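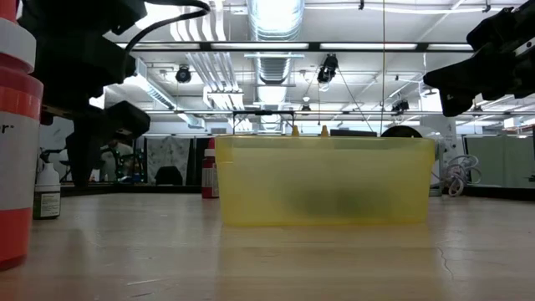 Used Equipment Technician – Groltix, Plultolcombe

We buy, test and resell laboratory equipment, mostly vacuum ovens, freeze dryers and the pumps that go with them, and we would dearly love to find another pair of careful hands for our test shop. If you are the sort of person who hears a rough bearing from across the room and can't leave it alone, please keep reading!

You would check each unit as it comes in, change seals and oil, run it up to temperature and write the condition notes our buyers rely on. We like those notes plain and complete, scratches and all – a buyer who knows about a dent beforehand is usually a happy buyer.
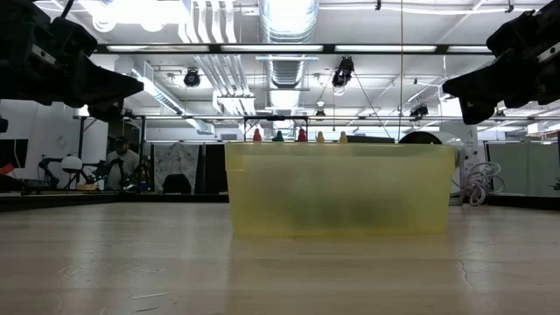
Some lifting is part of the job, up to 52 pounds, and there is a hoist for anything heavier. You should be comfortable with a multimeter and a leak detector, though we will gladly teach the second if you know the first. The shift starts at 9, and new hires spend their first 2 weeks working alongside Nelli Miettinen on the Sjöberg freeze dryers.

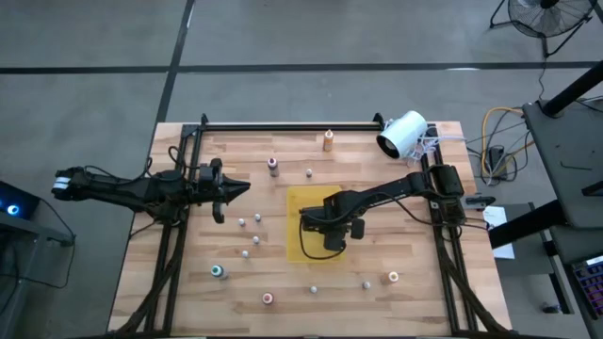
Nelli says she came in knowing ovens and nothing at all about pumps, and that she was rebuilding them without help by December, so please don't let a gap in your experience put you off.

Pay starts at $19 an hour, with health coverage and paid holidays. Send us a short letter and a list of equipment you have worked on by 12/08/2019, or drop both at our front desk.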